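Textiles for Everyday Use
Unit 5: Pile Fabrics and Long-Fiber Fur Cloth
Course notes, Osaze Ezeani

Read these notes before the June lab session. Bring your swatch book and a hand lens. The reading from the Bevan packet (pages on knit backings) goes with this unit and will be on the short paper.

What a pile fabric is

A pile fabric has two parts. The ground is the flat cloth that holds everything together. The pile is the set of yarns or fibers that stand up from it. Velvet, corduroy, terry and fur cloth are all pile fabrics. They differ in how the pile is put in, how long it is, and whether the loops are cut.

Terry is the easiest to study because the loops are left whole. Pull one loop and you can see it get longer while its neighbor gets shorter. Velvet is harder because the loops have been cut and each tuft is held only by the ground yarns around it. This is why cheap velvet sheds at a seam.

Fur cloth

Most fur cloth sold today is made by sliver knitting. A sliver (say it to rhyme with "diver" — you will hear both, but mills tend to use this one) is a loose rope of fibers with no twist. The knitting machine makes a plain jersey ground, and as each stitch forms, a small bunch of fibers from the sliver is caught in it. The ends of the bunch stick out on one side. After knitting, the back is coated so the bunches do not slide out, and the face is brushed, sheared and sometimes heated to set the lie of the pile.

Shaggy fur cloth often mixes two kinds of fiber. Coarse, longer ones are called guard fibers. Finer, shorter ones make the underfur. If the two are dyed different shades, the surface shows a darker tip over a lighter base. Tip color can also be printed on after knitting.
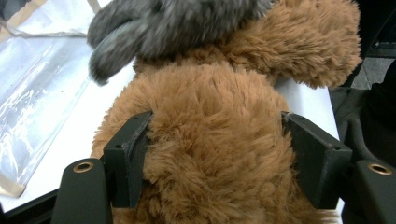 Why does long pile form clumps after it has been handled?
Fibers that rub together pick up oil and lose some of their crimp, so they stop standing apart and lie against each other in locks. Brushing separates them again unless the tips have been damaged by heat.

Direction of pile

Fur cloth has a nap. Stroke it one way and it lies smooth; stroke it the other way and it lifts. On a pattern, mark the nap with an arrow on every piece and lay all pieces the same way. Two panels of the same cloth sewn with the nap reversed will look like two different colors under a ceiling lamp.

Cutting. Work from the back, one layer at a time. Use the tips of the scissors or a blade and cut the ground only. If you cut straight through from the face you will shear the pile at the seam line and leave a visible track.

Sewing. Push the pile in toward the face before you pin. Use a long stitch. When the seam is done, pick the trapped fibers out with a blunt needle. A well-picked seam in long pile is hard to find by eye.

Care

Most of our samples are acrylic or modacrylic. Both soften with heat, and the tips curl into hard beads that cannot be brushed out. Wash cool, air dry, brush when dry. Keep irons and dryers away from the face.

Lab work

Work in pairs. Each pair takes one swatch of Drandia long pile and one of Lenuvel short pile from the drawer by the sink. Do the following and write up what you find:

1. Mark the nap direction on the back in chalk.
2. Pull 5 tufts from each swatch and lay them on dark paper. Sort guard fibers from underfur.
3. Rub each swatch for 900 strokes with the felt block, then compare it with an untouched piece.
4. Sew one seam in each and pick it out.

Haf Bevan will be in the lab from 2 p.m. to sign off seams. Write-ups are two pages at most, with the swatches stapled to the second page. Late work loses 5 points.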